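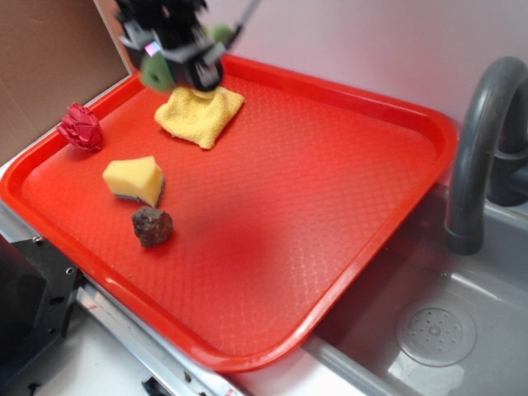

Cloth, sponge and rock on the red tray, next to the toy sink.

Plomero review: a grasping method that knows when it's beaten
By Tianyou Xu
2023-11-04

Plomero arrived in August with a paper, a pile of code and a promise I have heard before: show the robot 50 demonstrations per object and it will pick up the rest of your mess. Felicja Urbańczyk and her co-authors at Villalobos add one new idea. The policy guesses, before the fingers close, how likely the grasp is to fail. If the guess is bad, it backs off and lines up again. My own career could have used this feature.

Setup took me an afternoon and most of an evening. The instructions are good up to the calibration page, where they become a poem. You are told to "repeat until stable," and I repeated until hungry. After that it ran without complaint, which is more than I can say for the Fiteo planner it replaced on my bench.

I ran 1,116 attempts over a mixed lot of toy-kitchen clutter. Of those, 185 failed. The paper claims a little better, but the authors presumably picked their own sponges. Sponges are easy, by the way. So are most blocks. The rock was fine once Plomero stopped treating it as something with a handle.

Soft things are where the money should go. A folded cloth gives the policy very little to be confident about, and it shows: approach, think, retreat, approach, like a man at the edge of a cold pool. I came to respect the hesitation. The old planner would have gone straight in and closed on nothing with total conviction.

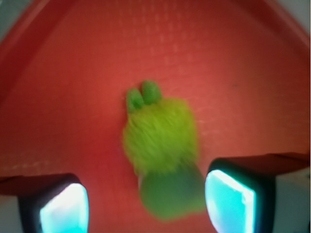
Plush toys fall somewhere in between. The failure guess leans heavily on outline, and fuzz has a loose relationship with outline. Slowing the last part of the approach helped a lot, and I wish that were the default. It's a setting called "patience," tucked away in a file I found by accident.

Three complaints. Retries have no limit out of the box, so a stubborn object can keep your arm busy through lunch. The logs record every doubt the policy has ever had and eat disk space accordingly. And training on a new object means starting the whole run over, even if the object is a sponge in a different color.

Would I keep it? I have kept it. If your work is all hard plastic blocks, save yourself the calibration poem. If you deal in rags and stuffed animals, Plomero is the best thing I've tried this year, and it drops them with some humility.

Recent reviews
Fiteo planner, one year on
Trestness finger pads: grip, wear and smell
Cheap sinks for expensive robots
Five ways to label a grasp, four of them tedious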